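Section 4: Sorting Small Items into an Open Box

By now you have your boxes unfolded and your labels cut. If you skipped Section 3, go back and do the labels first – it takes a minute, and they are much easier to stick down while the boxes are still empty.

This section covers the small stuff: tubes, combs, hair clips, lip balm, sample packets, everything that lives at the bottom of a drawer until you need it. It is our favorite part of the Gunska system, and the part that makes the biggest difference to a bedroom or bathroom. A single open box will take in a surprising amount once the items are lying the right way.

The steps are the same for the Gunska Low and the Gunska Tall. They also work with any open box you already own, as long as it has straight sides and a flat floor.

4.1 What you need

One open box, lid off and put away
The items you want to sort
A damp cloth and a dry cloth
A small bag for trash
The divider strips from the Ritora pack (optional, see 4.5)

4.2 Choosing a work surface

You want a surface where you can see everything at once. A table is fine. A made bed is even better: there is plenty of room, nothing rolls far, and a tube dropped on a blanket does not crack its cap. Pull the blanket flat before you start and move the pillows to a chair.

Caution: Do not sort on a bed if any of your tubes or bottles are leaking. Wipe them first over a sink and let them dry standing up.

Set the box toward the far side of the surface, with the long side facing you. Keep the space between you and the box for loose items. A box on a mattress may lean a little, and a lean toward you is helpful because you can see the floor of the box without standing up.

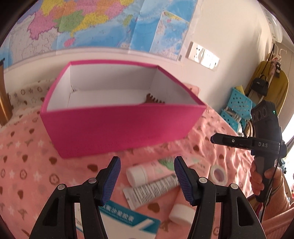 Fig. 4-1. Open box set on a bed, with tubes on the blanket ready for sorting.

Note: A busy blanket can hide tiny things such as earring backs and hair pins. Spread a plain towel over the pattern if you are sorting anything smaller than a fingertip.

4.3 Emptying and wiping

1. Tip the drawer, pouch or old container out onto the work surface. Go gently with anything made of glass.

2. Spread the pile with the flat of your hand until nothing is stacked on top of anything else.

3. Pick out the obvious trash: empty packets, dried-up tubes, caps that belong to nothing. Put it straight into the bag.

4. Check dates on creams, sunscreens and anything for the eyes. If a tube has no date and you can't remember buying it, let it go.

5. Wipe each item you are keeping with the damp cloth, then the dry one. Pay attention to the threads under the caps, where product builds up.

6. Wipe the inside of the box, corners included. A light-colored interior shows every smudge, and that's a good thing! You will spot a leak the day it starts.

Caution: Do not use nail polish remover or any other solvent on the box. It will dull the surface and may lift the color. Warm water and a drop of dish soap will handle almost everything.

4.4 Filling the box

Start with the longest items and finish with the smallest. It feels backward if you are used to tossing things in, but try it once and you will see how neatly the last few pieces drop into the gaps.

1. Close every cap. Give flip-tops a squeeze with the opening pointed at the cloth to be sure they have snapped shut.

2. Lay the long tubes along the long wall of the box, caps all pointing the same way. Turn each one so that the name faces up. If the name is only on one side and the other side is all fine print or barcode, the fine print goes down.

3. Lay the shorter tubes next to the long ones. Two short tubes end to end will often match the length of one long one.

4. Put combs and small brushes near a short wall. A comb can lie flat or rest in a corner with one end up, where it is easy to grab in the morning. We like the corner – it uses space that nothing else wants.

5. Place round jars next, in the open area that is left. Never set a jar on top of a tube, even a full one.

6. Drop the smallest items into a cup or a folded pouch, and put that in last.

7. Lift the box an inch and set it down again. If everything slides to one side, you have room for more, or you need a divider.

Note: Leave a gap wide enough for two fingers. You need it to get the first item out without lifting the rest.

Caution: Keep razors, tweezers and nail scissors out of an open box unless they have a cover. Hands go into these boxes without looking, and sometimes they are very small hands.

4.5 Adding divider strips (optional)

The Ritora pack holds 30 strips, which is plenty for a whole dresser, so feel free to experiment. The strips bend at the scored lines and stay in place by pressing lightly against the walls. No glue is needed.

1. Hold a strip across the top of the box and mark where it meets the far wall.

2. Bend the strip at the nearest scored line past your mark. The bent part is the foot.

3. Slide the strip down until it touches the floor of the box. It should stand up by itself.

4. If it falls over, move the bend one line farther out. If it bows in the middle, move the bend one line in.

5. For a second strip running the other way, cut a slot halfway through each strip where they cross, then fit the slots together.

Two strips are usually enough for a Low box. More than that and the compartments get too narrow for a normal tube of hand cream, and you will end up storing things on their ends.

4.6 Labeling

Stick the label on the long side, near the top, where you will see it with the box on a shelf. If your box has raised lettering along the lower edge, keep the label clear of it. Labels need a smooth surface and will peel from anything bumpy.

Write what is in the box in words you would say out loud. "Hands and lips" works. So does "morning." A label that says "miscellaneous" is an invitation, and the box will be full of batteries by October.

4.7 Where to put the finished box

On an open shelf, keep the box below eye level so that you can look down into it. In a drawer, measure first: the Tall box needs more clearance than most bathroom drawers have. On a dresser, it can simply stay out. A brightly colored box with a clean white interior looks terrific on a plain dresser, and we see no reason to hide it.

Keep the box away from radiators and sunny windowsills. The box may not mind, but lip balm certainly will.

4.8 Common problems

The tubes roll around.
Pack the box a little tighter, or run one divider strip along the length. Flattened tubes roll less than full ones, so put the full ones against the wall.

There is residue on the floor of the box.
Take everything out and look under the caps. Wipe the leaking tube, stand it in a cup for a day, and line the box with a folded tissue until you know the leak has stopped.

The label has come off.
Wash the spot with soapy water, dry it fully, and press a new label down with your thumb. Replacement sheets are sold under Kravets part number 387.

The box filled up again in no time.
It happens to all of us. Repeat 4.3 from step 3, which goes quickly the second time, and see Section 5 for how to split one full box into two.

Continue to Section 5: Splitting and Stacking.

Gunska Set-Up Guide, revised 24 Mar 2025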